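Open-Top White Plastic Boxes, Small and Low Format: Bench Review

Product: Varari open-top boxes, white, no lid
Reviewed by: Britta Gerlach
Rating: 4 out of 5

We ordered 13 of these boxes in September to replace a mixed set of trays from Arilex. The old trays had ribbed floors and a textured wall finish, and both caused trouble: small parts settled between the ribs, and adhesive labels lifted at the corners within a week or two. The requirement for the replacement was a plain open box with flat walls, a smooth floor, and enough stiffness to be moved by one wall.

Labels and walls

All boxes were wiped with isopropyl alcohol and left for 2 hours before labeling. We use square printed markers, one centered on the front wall. Placement is easy on a flat face, and the low box has enough height for a full marker with white margin left over. Print the marker on matte stock. Glossy stock gave us glare under the overhead lights.
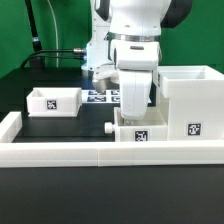 Low box at left with its marker on the front wall; marker panel lying on the tabletop.

The walls on the low box are thick for its size. Pushing on the middle of a long wall with a thumb gives slight movement, and the wall returns when released. The Carrillo box we tested for comparison bowed visibly under the same push. Thick walls do cost some interior volume, so measure your parts against the inside dimensions. The seller's listing gives outside dimensions only, which I would count as a fault in the listing and not in the box.

Surface and interior

The finish on the large bin is smooth and matte, off-white in most light. The interior floor reads as pale cream next to the brighter rim. Color match between the large bin and the small boxes was acceptable to us but should not be relied on if you sort by color. The inside walls are steep and meet the floor at a crisp fold. Cleaning the fold takes a narrow brush, as a folded cloth leaves a line of dust in the corner. The outer lip is thin. It is comfortable to grip when the bin is light and less so when it is full.

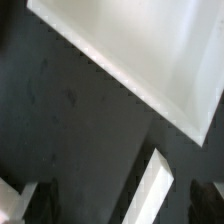

Handling and load

We loaded one small box with 200 M4 washers and lifted it by a single wall, 49 times over one afternoon. No cracks or whitening at the corners. The rim was checked against a steel rule afterward and was still straight. The base has a slightly protruding flat lip, and this matters for spacing: two boxes set side by side touch at the base lip first, leaving a gap between the walls. Allow for it if you lay boxes out in a fixed grid. 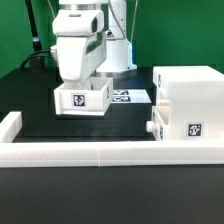

On the smaller box we also put a marker on a side wall. The thin walls are flat enough for this, and the label edges have stayed down. Against a black bench or a raised black block the white box is easy to locate, and the outline of the open rim stays clear at a distance.

Cempaka Hidayat ran the same lift test with a box stored overnight in the unheated annex and recorded no difference.

Pros: flat faces, stiff walls on the low box, smooth floor, takes adhesive labels well.
Cons: outside dimensions only in the listing, base lip on the small box, no lid available.

Reordered: yes, small size only.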